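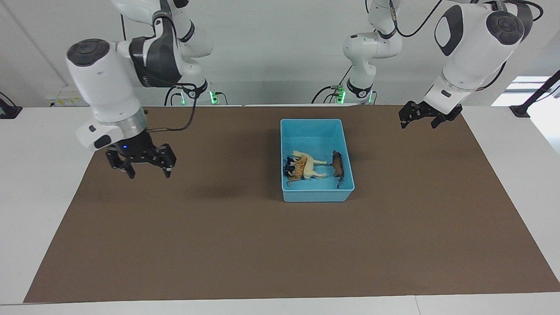 Week 4: How kids learn to sort the world

Okay, picking up where we ran out of time. I want to spend today on categories, and mostly on why a two-year-old calls every furry thing a dog.

The word for that is overextension. My nephew did it with "moon" – the lamp was a moon, a slice of lemon was a moon, my bald uncle was a moon (he took it well). Please don't write in your journals that a child who does this "doesn't know the difference." Often they do! Ask the same kid to point to the dog and they'll skip right past the cow. They just don't have "cow" ready to say yet, so they grab the closest word they've got.

The opposite is underextension, and it's much easier to miss. If "shoe" only means Mom's red shoes, you might never find out, because every time the child says it they're right. You have to go looking for it.
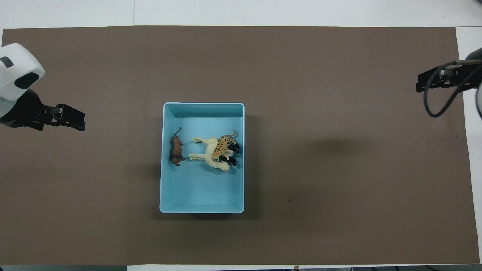 Then there's the matter of levels. Most kids get "dog" before "animal" and before "poodle." We call that middle one the basic level, and grown-ups lean on it too. When you hear barking next door you say there's a dog, and you'd get a funny look for saying there's a mammal. Bienvenido asked last time whether this holds for kids raised on farms or around fishing boats, and it's a great question. What counts as basic does seem to shift with how much you know about a thing. Read page 142 in the packet and come ready to argue about it.

For your observation: pick one child, sit with them for a normal stretch of play, and write down the exact words you hear. Exact words, please – I can't do much with "he named some stuff." Note what the child was looking at or pointing to each time.

Fatos Golob has the sign-up sheet for the Liltcombe playgroup. Keep your write-up under 2000 words and change the child's name.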